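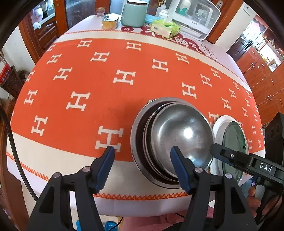

把家务交给手持夹爪

开录之前,采集员先要把夹爪完全张开,再完全合拢,停一下,然后把手臂放回身侧。这个动作每次开机都做,操作手册里叫“归零”。新来的人常常忘记,忘了的那一段就得整段删掉,因为后面的程序分不清手指到底张开了多大。

归零之后才轮到碗。不锈钢碗一个套一个地摞着,采集员要用两根手指夹住最上面那只的碗沿,提起来,移到旁边放下,再夹下一只。人空手做这件事用不着想。换成夹爪,碗沿很滑,碗和碗之间又咬得紧,提的时候稍微歪一点,下面那只也跟着起来了。

这项工作属于一个叫 Nitel 的研究项目,由 Undach 实验室牵头。项目想弄清一个很具体的问题:机器人要在没去过的人家里干家务,教它的人应该去多少户人家,在每户人家里待多久。

做法听起来简单。研究人员没有把机械臂搬进住户家里,他们带去的是手持夹爪。夹爪的手指和将来装在机械臂末端的那一副同一规格,指尖的软垫也一样,上面装着广角相机。人握着手柄干活,相机录下手指和物体之间发生的一切,另有程序推算夹爪在空间里的轨迹。这些画面和轨迹配成对,就是一条示范。示范攒够了,拿去训练一个模型,模型再去驱动真正的机械臂。

用手持设备收集示范,在机器人领域已经有好几年的历史。它的吸引力首先是轻。一套遥操作设备要占半间屋子,进门之前得量电梯,进门之后得找插座,架好之后住户一家只能侧着身子走路。手持夹爪装在一只箱子里,一个人拎着就能上楼。另外一个好处是人手的感觉还在。隔着手柄,采集员仍然能感到碗在打滑,会下意识地放慢,会换个角度再试。遥操作的人盯着屏幕,碗掉了才知道碗要掉。

代价也很明显。人的手腕能转到的角度,机械臂未必转得到;人能在桌边挪半步,固定在底座上的机械臂挪不了。Undach 的研究人员说,他们最早收的一批数据里有相当一部分轨迹,机械臂根本走不出来。后来他们在采集软件里加了一道检查,录完一段立刻在电脑上模拟一遍,走不通的当场提示重录。采集员不喜欢这道检查,可它留了下来。

项目一共走进了 27 户人家。

挑选住户的标准只有几条:家里有一张可以让人围着走动的桌子,愿意让陌生人待上一个下午,同意桌面上的东西被拍下来。研究组没有要求住户收拾。头几户还是收拾了,桌子擦得发亮,杂物全进了柜子,采集员进门以后只好请他们把平时放在桌上的东西再拿出来。从那以后,预约电话里多了一句话,请住户照常过日子。

桌上摆什么,就录什么。纸巾、茶叶罐、玻璃瓶、超市的宣传单,都和要操作的物品待在同一张桌面上。有的桌子铺着塑料垫,有的铺着厚毯子,毯子上还有字母花纹。对人来说,毯子就是毯子。对一个刚开始学的模型来说,成排的花纹是一大片边缘,和碗沿一样醒目。早期版本的模型在素色桌布上夹得很好,换到有花纹的毯子上,手指就会停在半空,过一会儿朝着花纹落下去。

金属碗是另一个麻烦。抛光的表面会把屋里的东西都照进来,柜子的颜色、窗户的亮斑、夹爪自己的影子,全在碗上,而且跟着相机一起动。玻璃也差不多。研究组一度考虑给碗喷一层哑光漆,讨论了一个下午,最后没有喷。理由写在项目记录里,只有一行:住户家里的碗没有喷漆。

任务定了四项:把摞在一起的碗逐个分开,把带盖的罐子打开再盖上,从包装里抽一张纸巾,把散在桌上的小件收进盒子。四项都需要两只手配合,所以每次录制都用两把夹爪,左右手各握一把。开罐子时一只手按住罐身,另一只手提盖子。抽纸巾时如果没有另一只手按着,整包都会被带走。

两把夹爪之间的配合,是这个项目在技术上花力气最多的地方。每把夹爪都有自己的相机,都在推算自己的位置,两套推算各有各的误差。单独看,误差小得可以不管。放在一起,左手以为罐子在这里,右手以为盖子在那里,盖子就对不上。常见的办法是在房间里架几台固定相机,从外面同时看着两只手。但架相机就要校准,校准就要时间,一个下午在校准里就过去了,手持设备省下来的工夫又还了回去。

Nitel 的做法是让两把夹爪互相看。广角相机的视野很宽,一把夹爪干活的时候,另一把大多也会出现在画面的边上。外壳上的固定点和标签,位置都是事先量好的,只要露出来几个,就能算出两把夹爪相隔多远、朝向差多少。程序不停地用这个结果去修正各自的推算。看不见对方的时候,修正暂停,误差慢慢积累;一旦重新看见,误差就收回来。

这个思路并不新鲜,难处都在细节里。人的手会挡住外壳,袖子也会。屋里光线暗,相机的曝光时间拉长,手一快,画面就糊了。有一阵子,组里的人发现下午录的数据总比上午的差,查了很久,最后查到窗帘上:几户人家的下午都有西晒,住户习惯把窗帘拉上,屋里一暗,对方夹爪上的固定点就认不出来了。之后采集员的箱子里多了一盏小灯,没有特殊情况就不打开,只在软件报警的时候用。

布景也影响结果,不过影响的方向和预想的不太一样。家里的东西多,杂乱的柜门、门框、瓶瓶罐罐,对认位置反而有帮助,每一样都是可以参照的点。最难的一户是一间刚装修完的公寓,白墙,白桌,地上什么也没有,程序在里面屡屡丢失位置。采集员最后向住户借了几本杂志,摊开放在桌子远端。

示范的总数是 1000 条,这是通过检查之后留下的数目。研究组在这个数目上停下来,开始做他们真正想做的对比。

对比是这样设计的。总数不变,改变来源。一组数据全部出自少数几户人家,每户录很多条;另一组把同样数量的示范分散到尽可能多的住户里,每户只取几条。两组数据训练出两个模型,模型的结构和训练时间完全相同,然后都放到没有参加过采集的房间里去考。考试用的机械臂是 Bellamy 双臂平台,装在带轮的底座上,到位之后锁死轮子。

结果偏向分散的一组,四项任务都是如此。差距最大的是分碗,最小的是抽纸巾。研究人员的解释是,纸巾包装在各家各户长得差不多,抽的动作也差不多,多去几户学不到太多新东西。碗就不同了。碗有大有小,有瓷的有钢的,桌面有高有低,铺的东西更是五花八门。只在几户人家里学过的模型,把那几户的桌面也一并学了进去。

还有一项结果事先没有料到。在分散的一组里,有些示范来自很不熟练的采集员,动作慢,中间有停顿,有的碗夹了两次才夹起来。按照通常的做法,这样的数据会被剔除。研究组试着剔除之后重新训练,模型的成功率反而下降。他们把失败的片段一段一段翻出来看,发现剔除以后的模型第一下没夹住就不知道该怎么办,手指合拢,悬在那里,或者照着已经夹住了的样子继续往旁边移。那些笨拙的示范里恰好有它缺的东西:没夹住,松开,退一点,再来。

这个发现后来写进了采集手册。现在的版本规定,夹空了不要停录,接着做,做成为止。手册同时规定不许故意夹空。组里有人试过故意犯错,录出来的动作和真的失手很不一样,手往往在还没碰到碗沿的时候就已经准备往回缩了。

Brunel 大学的一个小组独立重复了其中的分碗实验。他们用的是自己做的夹爪,手指稍短,软垫的纹路也不同,只借用了 Nitel 的采集软件和手册。重复的结论在方向上一致,分散采集仍然更好,但优势没有原来那么大。Brunel 小组认为原因可能出在住户上:他们走访的都是同一片宿舍区,家具是统一配的,户与户之间本来就相像。两边对这个解释都没有把握,眼下正在商量交换住户名单的办法,让各自的采集员到对方的地方去录一轮。

方法的短处,研究组自己列得很清楚。

夹爪没有触觉传感器。采集员能感到碗在打滑,这份感觉却没有记录下来,模型只能从画面里去猜。指尖的软垫受力会变形,仔细看能看出来一点,光线不好就看不出来。下一版手指里打算埋一层压力传感器,样品已经做出来了,问题是线缆。现在的线已经让采集员抱怨不少,它从手柄后面拖出来,绕过桌角,转身的时候会扯住手腕。再加一根,谁都不愿意。

力气也是问题。手持夹爪靠扳机带动手指,分量不轻,录上一阵,手就开始发酸,动作跟着走样。软件里能看出这种疲劳,轨迹变短,停顿变多,夹爪放下的位置越来越靠近自己。手册要求定时休息,执行起来全看个人。有经验的采集员会把最费力的分碗放在前面,把收小件留到最后。

再有就是桌面以外的事情。四项任务都在桌上完成,采集员站着,物品在手边。家务里更多的活在水槽里,在冰箱下层,在洗衣机的筒子里。研究组试着录过从低处的柜子里取东西,人蹲下去以后,两把夹爪一前一后,后面那把的相机几乎只能看见前面那把的背面,互相修正的办法就没有多少用处了。这一部分没有写进论文正文,放在附录里。

住户那边的反应各不相同。有的全程坐在旁边看,有的打过招呼就进里屋去了。每次录完,采集员会当着住户的面回放一遍,住户觉得不合适的段落可以要求删除。要求删除的大多是桌上的纸张,药盒、账单之类。也有一户要求删掉的是背景里一只没洗的锅。研究组照办了,那一段里的碗分得很好,有点可惜。

画面里出现人脸的部分由程序自动涂掉,再由人检查一遍。广角相机看得宽,人站在桌子对面很容易进去,镜子和柜门玻璃里的倒影也算。检查的人说,最容易漏的是金属碗,碗面上有时会映出一个很小的、弯着的人影,程序认不出来,要放大了才看得见。现在所有带金属器皿的片段都单独走一遍人工检查,这道工序比采集本身还慢。

数据集的第一部分在5月10日对外开放,内容是分碗和开罐两项,附带采集手册和检查轨迹用的程序。夹爪的图纸一并公开,手指用普通的桌面打印机就能打,螺丝是五金店里的规格。抽纸巾和收小件两项还在做人工检查,预计11月放出。

机械臂端的程序要再等一等。Bellamy 平台的控制接口在去年换过一次,组里的代码一半写在旧接口上,一半写在新接口上,能跑,但拿不出手。负责整理的人给出的时间表已经改过两回。

采集没有停。新一轮的重点是瓷碗和玻璃碗,采集员被要求每到一户都先问一句,家里有没有舍得拿出来用的。碰缺了口按价赔偿,这笔钱列在预算的耗材一栏里,和指尖软垫放在一起。软垫用久了纹路会磨平,夹钢碗的时候开始打滑,更换的间隔由采集员自己掌握,换下来的那一副要装进袋子,写上日期和住户编号,带回实验室。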